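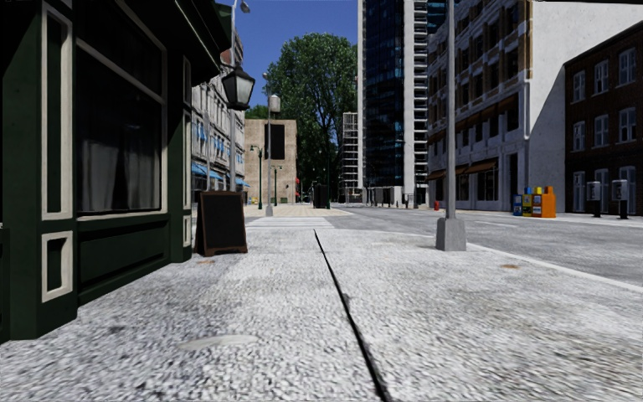 Section 2. Setting up a footpath chore run

Read before first run. This section covers the outside jobs only: sweeping the shopfront, bringing the sandwich board in, wiping down the window ledge. Inside jobs (shelves, stock room, mopping) are in the next section and need a different map.

Quick answer for shop owners, because everyone asks. Can Hukska do the outside chores by itself yet? Sweeping, mostly yes. The board, sometimes. Windows, no. Details under each job.

Everything gets tried on the practice street first. Don't skip to the real footpath.

Before you start

You need:
Hukska base software, current version
The Doluvthorpe practice street (free download from the Hendriks support page)
A computer with a decent graphics card. Office laptops will open it but the run crawls
15 minutes you won't be interrupted
Your shop's opening and closing times

Note: the practice street is a drawn one. No wind, no wet leaves, no prams. A good result in it means you may try the same job outside with somebody standing by. It doesn't mean you can go and have lunch.

Loading the street

1. Close any other run. Two at once will hang it.
2. Open Hukska, pick Outdoor, then Load street.
3. Choose Doluvthorpe. Wait for the little bar to finish. First load is slow, after that it's quick.
4. Set the start point on the footpath beside the green shopfront, facing straight along. Not on the road. If you drop it on the asphalt it will try to sweep the asphalt.
5. Press Check ground. Seams and flat patches in the concrete should come up as Safe to cross. If one comes up as Step, lower the Edge setting a notch and check again.
6. Save the street under your own shop name.

CAUTION: Edge setting too low and the machine stops noticing real kerbs. One notch at a time. Walk the kerb yourself before the first outside run.

Job A: Sweeping

The one it's good at. Start here.

1. Pick Sweep from the job list.
2. Draw your patch. Drag along the shop wall first, then out toward the kerb. Stop short of the kerb line.
3. Mark the things it must go around. Sign, poles, pole bases, hydrant, newspaper boxes if there are any on your side. Anything you don't mark it has to find by itself, and it's slower at that than you'd think.
4. Turn Stain Skip on. Otherwise it finds a rusty mark on the concrete and goes over and over it trying to sweep it up. Same with dark smudges.
5. Press Run. Watch the whole thing, don't fast forward the first time.
6. Look at the coverage colours. Green is done, grey is missed. A grey strip along the foot of the wall is normal, see note.

Note: the brush is round and shop walls have mouldings and recesses. It can't get right in at the base. Keep a hand broom. Owners find this out in week one and ring us, so now it's in the manual.

Note: shadow. Under a big cornice the footpath can be much darker than out near the road. If coverage drops off in there turn Low Light on and run again.

How close to a person? For plain dry grit on flat concrete, as good as me, and it doesn't wander off. Cigarette butts in a seam, no. Chewing gum, no. Wet leaves, it smears them and then reports the job finished. We're working on the reporting part.

Job B: Bringing the sandwich board in

Read all of this one. Needs the arm kit.

1. Pick Fetch, then Sign (A-frame). Do not pick Sign (flat), it will grab from the wrong side.
2. Click on the board in the street view. A box should close around the whole thing, feet included. If the feet are left out, click again a bit lower.
3. Set Fold first to ON.
4. Draw the way home, board to shop door. Keep it on the footpath and leave room for the board to stick out sideways in the turn. It never remembers how wide it is while carrying. You have to.
5. Run it 2 times minimum from different start points.
6. If both are clean, save it as Evening.

CAUTION: never run Fetch outside with people between the board and the door. It will stop for someone in front of it. It is not reliable yet for somebody coming up from behind on the carrying side.

CAUTION: chained boards. Undo the chain first. The arm doesn't know about chains and keeps pulling.

Note: a blank chalkboard works best. Heavy lettering or stuck-on posters can confuse the edge finder, and the box comes up on the poster instead of teh board. If yours has a lot on it, add strips of light tape down the frame.

Note: putting the board OUT in the morning is a separate job and still marked Trial. It gets it out there fine. Opening the legs wide enough so it stays up – that's the problem. Do it by hand for now.

Job C: Windows and ledges

Ledges only. Please.

1. Pick Wipe, then Ledge.
2. Choose Soft pad.
3. Trace the ledge left to right. Skip corners.
4. Pressure on the lowest setting. Leave it there.

Glass is greyed out in the job list on purpose. Dark glass with curtains behind is read as a wall or as a hole, depending on the day, and neither is what you want with an arm moving at it. Old shopfronts are the worst. The Hestham test shop has its 1954 windows, thin frames, putty going, and we pulled the glass job after one afternoon there. Get a window cleaner.

If it goes wrong

Machine spins on the spot: start point is too close to a pole. Move it out.
Stops and says Person: post or phone stand being taken for a person. Mark it as Fixed.
Stops and says Error 4000: map didn't save. Load the street again from step 2.
Sweeps the same spot forever: Stain Skip is off.
Won't go near the kerb at all: Edge is too high. One notch down.
Crosses the kerb: press the red button, then stop using Outdoor untill you've spoken to us.

Going outside for real

Only after sweep and fetch have both run clean on the practice street. Then:

1. Map your own footpath at a quiet time.
2. Compare it with the saved one. Your poles are not in the same places. Re-mark everything.
3. Check with your council. Some want a permit, some don't answer.
4. Sweep only, first fortnight.
5. Stand there with the stop button in your hand.

Street file updated 5th December, now with the Low Light fix from November. Older copies should be deleted, not kept as a spare. Problems with this section go to Mark Anthony Calimlim at Hendriks support. Send the run log as well please, a phone photo of the error message isn't enough to go on.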